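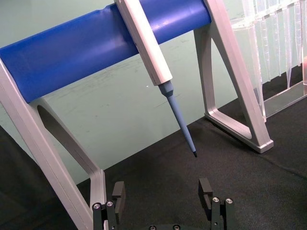 Photo: Nives Galli / Dradidby Robotics Club

Bench Robotics at Dradidby: Your Questions

Last updated 9/14/20
Reading time: 7 min

Hi! I'm Nives, and I run the bench team this year. I get the same emails every fall (which is great, keep them coming), so I finally sat down and typed up the answers. If you came looking for the drone people, they have their own page and their own snacks.

What is the bench team?

We're the part of the Dradidby club that teaches two robot arms to do chemistry-class chores. Moving test tubes, handling pipettes, pouring things without a flood. The project is called Nisel, and it's in its second year. Students do all of it – the bench setup, the driving, the code, the arguing over whose turn it is to drive.

Do I need to know how to code?

No! About half of what we do has no code in it at all. Somebody has to set up the bench, somebody has to drive the arms, somebody has to watch recordings and decide which ones are good enough to keep. I joined knowing a little bit of Python from a summer course and I'd forgotten most of it by the first meeting. If you want to learn, Remo Colombo does a beginner session before the regular meeting and he's very patient. Bring a laptop if you've got one. We have loaners, but one of them has a sticky E key and you will come to hate it.

Do I need to know chemistry?

Also no. We use water. You'll learn what the glassware is called and which end of a pipette is which, and that gets you through most of the year. If you're in chem already you'll probably end up correcting the rest of us, and that's welcome.

Where and when do you meet?

Room 626 in the Motaung building, after last period, on the days posted on the door. The elevator is slow. Take the stairs if you can. If you're late just come in, we don't do roll call, but please don't let the door slam when someone is recording. They'll jump, and then the arm jumps too.

What does it cost?

Dues are $100 for the year. That covers your safety glasses, your share of the tips and tubes we go through, and the bus to Clornov. If that's a problem, write to me and only me, and we'll work it out. It's happened plenty of times and it's never been a big deal.

What's the first thing a new person gets to do?

The pipette on the stand. Everybody starts there. You bring one gripper in under the blue bar with the fingers open, you get lined up, and then you try to take the pipette off without dragging the whole stand along with it. It sounds like nothing. My first attempt took an entire meeting, and I went home and dreamed about it.

What makes it hard is that the pipette hooks over the bar, so you can't just grab it and pull toward you. You have to lift first. Your own hand knows that already – your hand has been unhooking coats and umbrellas for years – but you have to spell it out for the arm, a tiny motion at a time. Come in low, stop, check the wrist view, close, lift, then back away. New drivers almost always skip the stop.

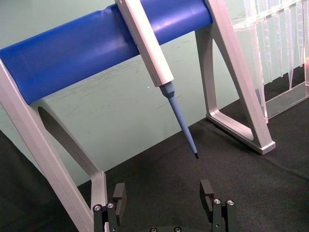

Wrist view: open fingers, pipette hanging from the blue bar.

Why do you look through the wrist camera so much?

The view from up high lies to you about depth. You'll be sure you're lined up, you close the fingers, and you've got a nice firm hold on air. From the wrist you can see where the nozzle is compared with your two fingers. Then again, the wrist view can't tell you what your elbow is up to, so you need both. Fiorella Negri made a rule for herself that she looks at the high view before she moves the arm a long way and at the wrist view before she closes anything. I've stolen it completely, and now I teach it to everyone.

One tip that took me way too long to learn: the screws on the gripper make decent landmarks. When you're tired and everything black is blending into the black cloth, find the shiny screw heads and work outward from there.

Why is the table covered in black cloth?

Clear plastic and clear glass are miserable to see against a busy background. We tried the bare table last year and half the recordings were useless. The cloth does wrinkle, and I know it bugs people. Smooth it out before you start a session, but don't touch it between recordings or your second half won't match your first half.

Do both arms move at once?

They can. We start you on one. Once you're comfortable you get a partner, one of you per arm, and it turns into a three-legged race for a couple of weeks. After that some people go on to drive both arms alone. Remo makes it look easy. I'm fine at it on a good day.

The trick with two arms is deciding who's busy. If the right arm is holding a tube, the left arm should either be doing something useful or be parked out of the way with its fingers open. What you don't want is two arms half doing things. Say out loud what you're about to do. We all feel silly for the first week and then it's just normal. 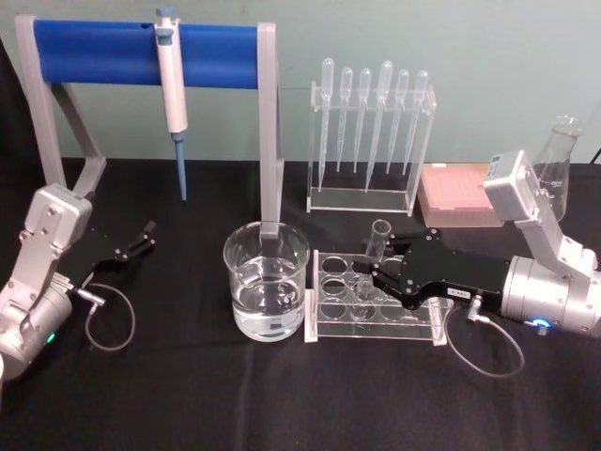
Right arm on the test tube, left arm waiting with its gripper open.

How hard do you squeeze a test tube?

Less than you think, and then a bit more than that. Too soft and the tube slides and tilts when you lift. Too hard and, well, it's glass. Adelmo Lo Presti set our grip limit so you can't really crush one by accident, but a tube can still get knocked on the edge of the rack on the way out. Go straight up until the bottom of the tube clears the rack, and only then go sideways. If you feel rushed, open your own hands, breathe, start over. Restarts are free.

What happens if I break something?

You say "glass!" loudly, everyone stops moving, and whoever is closest to the stop button hits it. Then we get the brush and the pan and clean up, never with bare hands. That's the whole procedure. You don't owe us money and you don't have to apologize more than once. I broke a beaker in front of my own parents at the May open house, so I'm not in a position to judge anyone.

How many recordings do you need?

Our goal for the pipette task is 2,000 good ones by the end of the school year. We have 600 now. A "good" recording means the pipette came off, nothing else got bumped, and the driver didn't sit frozen for ages in the middle (the model will learn to freeze too, it really will). We keep the bad ones in a separate folder, and they're pretty useful when you're trying to work out why the model does something weird.

I should say that 600 is a better spot than we were in at this time last year, when we had a folder full of recordings with the clock set wrong and had to toss them. Please check the clock.

What is Clornov?

It's the spring competition. Each team brings its own arms and gets a bench task a short while before the round starts, so you can practice the general kind of thing but you can't practice the exact thing. There's a part where you drive and a part where the arms have to run by themselves. We do well in the first part. In the second part last year our left arm reached with great confidence toward a spot where there was no pipette, and stayed there till the buzzer. Everyone clapped, which was nice of them.

Not everyone on the team has to go. If you hate competitions you can skip it and still be on the team, no hard feelings.

What are you working on for this year's round?

The handoff between taking a tube out and doing something with it. Right now we can lift a tube over the rack pretty reliably when a person is driving. Getting it to stay upright and steady while the other arm comes over with a pipette is where it falls apart. The arms get in each other's way, and one of them blocks the view the other one needs. We've been moving the stand and the beaker in small steps and taping the spots under the cloth once we like them. It's slow and a little boring, and I kind of love it.

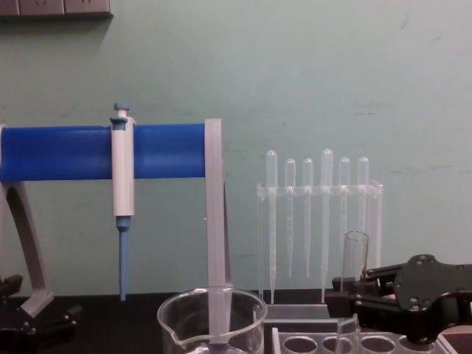

Uzma Yousafzai wrote in after reading an early version of this page and said I was making the handoff sound like a camera problem when it's mostly a timing problem. In her view the drivers hold the tube up too early, get tired, and start drifting while they wait, and then the model picks up the drift. She wants the second arm to be in position before the tube ever leaves the rack, "even if it looks dumb and takes longer."

I think she's at least partly right, so we're going to try a week her way and a week the old way and compare. If you join now you'll get to be part of that! You'll also get to hear the two of us argue it out, sorry in advance.

Can I just come and watch?

Sure. Come to any meeting, stand behind the tape line, ask whatever you want. Tie back long hair and leave your drink in the hallway. If you want a turn at driving, tell whoever is at the desk when you come in and we'll fit you in near the end, after recording is done.

Can parents come?

Yes, to the open house, and to regular meetings if you let me know first so the room doesn't get too packed.

I missed the first few meetings. Is it too late?

Nope. People join all year. Fiorella joined after winter break and was driving both arms by spring. You'll do the pipette stand like everyone else, and you'll be bad at it for a bit like everyone else, and then one afternoon it comes right off the bar and you'll yell.

I have a question that isn't on here.

Email me or catch me in 626. If enough people ask the same thing I'll add it.

Contact: Nives Galli, bench team, Room 626, Motaung building | © 2020 Dradidby Robotics Club | Back to top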